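26 April 2024
Posted by the Roltholm laundry correspondent (self-appointed)

A thread on folding long-sleeved black tops, a subject on which I have become insufferable. Mute me now if you have a dryer and a life.

Background for newcomers. I own a great many dark tops. At some point in my thirties I decided I was a person who wore black and navy, and I have been paying for it in lint ever since.

My old system was the Chair. You know the Chair. You have one. Mine held a winter's worth of knitwear and a towel I was keeping for the car.

Then in October the Chair went over in the night with a noise like a burglar sitting down, and I resolved to fold things, on a table, like they do in shops.

First lesson: the table. I'd been folding on the bed, which is soft, so everything comes out with a belly in it. A hard top you can press against is a different sport altogether.

Second lesson: a white table. Black cloth on a dark table is folding by rumour. On white you can see every sleeve, including the one that's trying to leave.

And the sleeves are the whole problem. A T-shirt is a rectangle with ambitions. A long-sleeved top is a rectangle being followed by two draught excluders.

The method I've settled on is the long strip. Fold the thing lengthwise until it's narrow, get the sleeves in along it, then bring the ends together. It's meant to go in the drawer standing up, like a file.

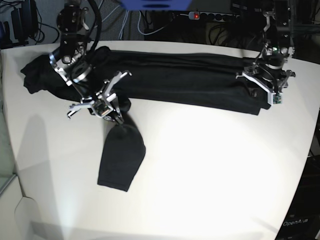
The mistake I made for months was grabbing a sleeve by the cuff. You feel in control, you give it a flick, and the whole shoulder comes with it and you're back to a heap. Take it up at the base, where it joins the body, and lay it down along the strip.

Also: one end will always be neater than the other. Mine is squared off like a letter at one side and like something under a hedge at the other. I start again from the bad end if I have the patience, and put it at the bottom of the drawer if I don't.

Someone will be along to say "just roll them". I did roll them. I rolled them for 6 weeks. Rolled tops unroll when they sense you're late, and then you've got a drawer full of eels.

Someone else will say "hangers". I have Travside hangers, the slim ones, bought in a moment of optimism. My wardrobe rail is now one continuous garment. You can't get a hand in, let alone a coat.

I then bought a folding board from Curent, a flappy plastic affair that opens like a road map. It does a lovely T-shirt. It has no opinion whatsoever on sleeves. They stick out either side and you tuck them in by hand, so what you've bought is a lap tray.

My neighbour's approach is to not fold anything and own an iron. I can't fault it but I also can't live like that.

Colour, briefly. Under the bulb in my bedroom, black and navy are the same colour. I've gone to a funeral in one of each, top and trousers, and found out in the car park.

So there's a second pass now, by the window in daylight, where I hold up a handful of each thing and decide which pile it's in. It takes no time at all and it has saved me from at least one more car park. 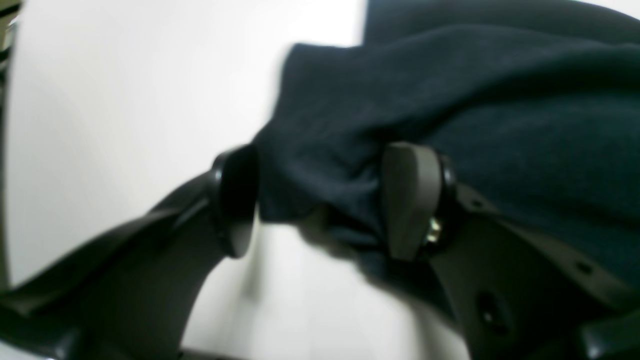

Navy. Against white there's no arguing with it.

Note that this is a bunch and I am calling it a bunch. You can tell the colour from a handful. Nothing is folded until it's been sorted, or you end up unfolding the good ones to check, which is how I lost most of a bank holiday.

Storage. The drawer is a Schumacher, bought second-hand, and it sticks unless you lift slightly to the left. Strips folded in half again fit it front to back. Strips folded in thirds fit it side to side but then it won't shut over the thick ones.

Thick ones go on the shelf. I fought this for ages. Some jumpers are simply shelf people.

I posted a short version of all this last year and it got 316 replies, most of them about socks. I have no views on socks. They go in a bag and we don't discuss it.

To the person who wrote 600 words defending the Chair: I read all of it. I was moved. The bit about the dressing gown was very good.

Current state of play: blacks in the drawer, navies in the drawer below, one grey thing I can't place, and the Chair is a chair. I sat on it this morning. It's quite uncomfortable.

Will do fitted sheets if there's demand. Please don't let there be demand.

Contact | © the author, all folds my own | Back to top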